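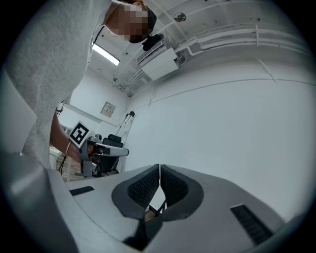

Notebook 3, p. 85

April 24, 2020. Dredville, white room.

Chairs again. We own a black office chair with a headrest and a black folding chair, and whichever one I sit in, my back votes for the other. Moved the folding one against the wall so there is a bit of floor to stand on. It stays there until further notice, or until it is wanted for a meeting.

The boards need attention. They come in every shade from brown to grey, so a dropped screw is gone for good. Ortuño quoted 281 for sanding in February, then 506 once they had heard the word "workshop". I have bought a broom – 49 less the discount, a scandal.

White table: keep the edge clear, please. It is for work, and mugs are not work.
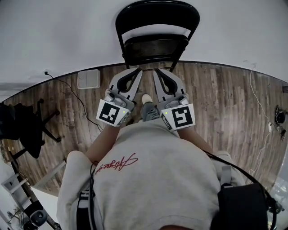 Ninon wrote in the margin that the folding chair pinches fingers and ought to go back to Jornuvthorpe, where it was at least disliked by more people.

Noted. Chair stays. Felt pads for its feet are on the list.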